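Section 4: Setting Up Your Show Feed and Sponsor Codes in Tiveo

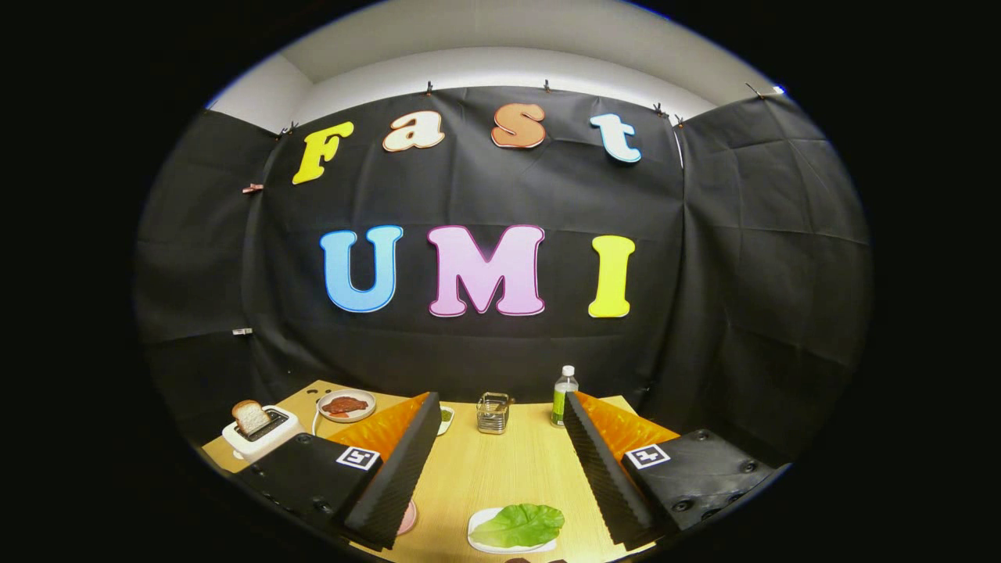
Before you start, a word about the quick start card. It says you can have a show live in five minutes. You can, if you don't care what happens to your promo codes, your old episodes or the people already subscribed to you. Set aside an evening. The steps below assume you have an account, one finished episode and at least one sponsor who has sent you an offer.

4.1 Creating the feed

1. Sign in and open Shows, then New Show.
2. Type the show title. Leave out the words "official" and "podcast." They take up room on a phone screen and don't help anyone find you, whatever the tip box on that page claims.
3. Choose one category. The form lets you choose up to three, but most listening apps read the first and ignore the others.
4. Paste in your description. The field holds 3000 characters. Listeners will see the first two lines, so put the subject of the show there and save your life story for later.
5. Enter a contact email. It will be public. Use one you don't mind getting junk at.
6. Click Save Draft. Do not click Publish yet.

Note: The Boost My Title button rewrites your title with search terms. We tried it on a plain dog training show and got back a title so long that the word "dog" fell off the end. Leave it alone.

4.2 Moving an existing show

Skip this part if your show is new.

1. In your old host's settings, copy the feed address.
2. In Tiveo, open Import and paste it in.
3. Wait for the episode list to fill. A large back catalog can take several hours. The progress bar is decorative, so go by the episode list.
4. Compare the episode total with the one at your old host. If they don't match, run Import again before doing anything else.
5. Open one early episode, one from the middle and the newest one. Play each of them for a minute or so, including the last few seconds.
6. Only then, set the redirect at your old host.

CAUTION: Do not close your old account on the day you set the redirect. Some apps check for a new address only now and then, and a listener whose app hasn't checked will simply stop getting your show. Keep the old account open for at least two billing periods, even though you will be paying twice.

4.3 Adding a sponsor code

A sponsor code is a word listeners type at the sponsor's checkout. Tiveo doesn't create the discount. It keeps a record of the code and prints it in your show notes. If the sponsor forgets to turn the code on at their end, nothing in Tiveo will tell you.

1. Open Sponsors, then Add Offer.
2. Enter the sponsor's name as they want it written. Get this in writing from them.
3. Enter the code. Letters and numbers only. Keep it short enough to say out loud once and have somebody remember it while driving.
4. Set the end date. If you leave it blank, the code will stay in your notes forever, along with the complaints when it stops working.
5. Paste the sponsor's link.
6. Open the link in a private browser window, put something in the cart and try the code yourself.
7. If the discount comes off, click Activate. If it doesn't, write to the sponsor and wait.

Note: Avoid codes that mix the letter O with a zero or the letter I with a one. Pet supply sponsors are very fond of these for some reason.

4.4 Reading the claims before you read them on the air

Tiveo has no step for this, and it should. Sponsors of pet and home products send scripts, and some of the scripts promise a lot. One we were handed for a plug-in noise device said it would calm any dog in 123 seconds. We asked where the figure came from and were sent the same script again in a larger font.

1. Mark every sentence that states a result.
2. Ask the sponsor for the source of each one. A customer review is not a source.
3. Strike what they can't back up. If they won't accept the cut, drop the offer.
4. If you haven't used the product, don't say you have. "The maker says" is a perfectly good opening.
5. State on the air, and in the notes, that the segment is paid for. Check the rules where you live for the wording.

CAUTION: A guest who sells the product is a sponsor in every way that matters to your listeners, even if no money changed hands. Say so at the top of the interview.

4.5 Publishing and checking

1. Open the draft and click Publish.
2. Wait for the status to read Live. "Live" means the file is on Tiveo's server. It doesn't mean any app has picked it up.
3. Look for the episode on a phone, in an app you did not use to set up the show.
4. Read the notes on that phone. Links that worked in the preview sometimes arrive as plain text.
5. Tap the sponsor link.

If the episode isn't there by the next morning, open Tools, then Refresh Feed. Click it once. Clicking it again puts you at the back of the line.

4.6 What the numbers mean

The dashboard shows Plays, Reach and Engaged Fans. Only the first is worth writing down, and even that counts a phone that downloaded the file overnight and never opened it. Our test show reported 1755 plays and 542 "engaged fans" in September. We could not find a definition of an engaged fan in the help pages, and support sent us a link to the dashboard.

When a sponsor asks how you are doing, give them plays and let them count their own code uses. Ask them to share that count with you. Some will.

4.7 Add-ons

The Zesia transcript add-on works with clear speech and one person talking at a time. With two hosts and a barking dog, plan on correcting it by hand. Turn off Auto-Post, or the uncorrected version goes out with the episode.

The Pledulen ad marketplace is switched on by default. To switch it off, open Account, then Partners, and clear both boxes. Check again after every update to the app.

Microphone settings are in Section 5.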